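## Setting up your listening shelf

I wrote this part of the Hestell guide after loading my own poetry and memoir audiobooks three times over, so please learn from my mess!

1. Open Hestell and tap **Shelves**, then **New shelf**. Give it a plain name (mine is "Poems, evening").
2. Tap **Add titles** and pick up to 14 recordings. You can make a second shelf later.
3. Turn on **Split by poem**. Anthologies usually come as one giant file, and with this off you'll be hunting for your favorite sonnet by thumb.
4. Set **Pause between poems** to 5 seconds. I started at 8 and kept thinking the app had died.

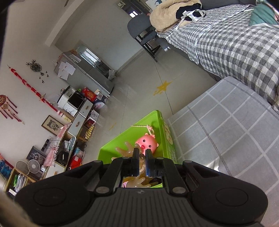 Bronwyn Hapeta wrote back that 5 seconds is still too short for the long elegies, and that she sets the pause per reader, under **Voices**. Fair point, and I do that now for the slow readers (you know the ones).

**Note:** Editor's introductions count as poems here. If you don't want one before every section, press and hold it and choose **Skip always**.

5. Go to **Order** and choose *As printed* or *By poet*. I like *As printed* for anthologies, because the editor put those poems side by side on purpose and it's fun to hear why.
6. For memoirs, leave **Split by poem** off and switch on **Chapter marks**. Then check that chapter one really is chapter one,

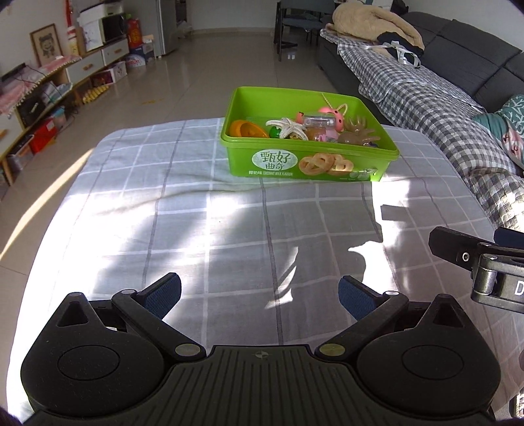

and if it's a dedication or a publisher's blurb, drag the first mark forward until you hear the author start.

**Caution:** Don't rename a shelf while it's syncing. I lost a whole Saturday's worth of bookmarks that way. Wait for the little check mark, then rename away!

7. Tap **Save shelf**, then play a minute or so from the middle to make sure the marks held.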